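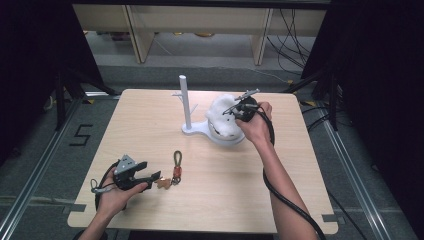
Home Profile Threads Saved

Widad Chidiac
3 min read

1/ I have been baking bread for my street since April. Putting down what I learned, mostly about selling it.

2/ I started with 2 loaves on a Saturday. One went to Ghada Hamdan next door, and she told her sister. By summer I had 116 names on the list and one oven.

3/ Take orders by Wednesday night. I used to take them on Friday and ended up mixing dough at midnight.

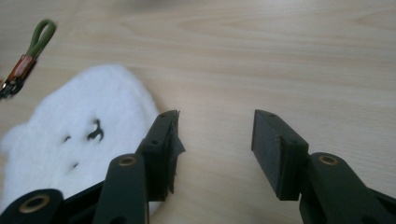 4/ Flour is the biggest cost. I switched to the Kitberg mill because they deliver in small sacks. The bread came out denser for two weeks until I added more water.

5/ Prices: I started too low. When I went up by a dollar, three people dropped off and two of them came back -- so that was fine.

6/ Check your local rules before you sell anything. Our county wants a label with the ingredients and your address. Montri Phromma got sent home from the Loltia market for not having one.

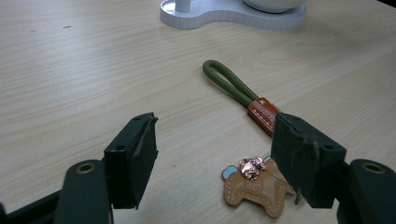
7/ Things I stopped making: olive loaves, anything braided, rolls. Rolls take up the whole oven and sell for almost nothing.

8/ Write every sale down the same day. I have sold 518 loaves and the notebook is the only reason I know that.

9/ Yara Sayegh asked about rye. I have tried it twice and it was gummy both times. If you bake it at home, tell me how long you let it cool before slicing.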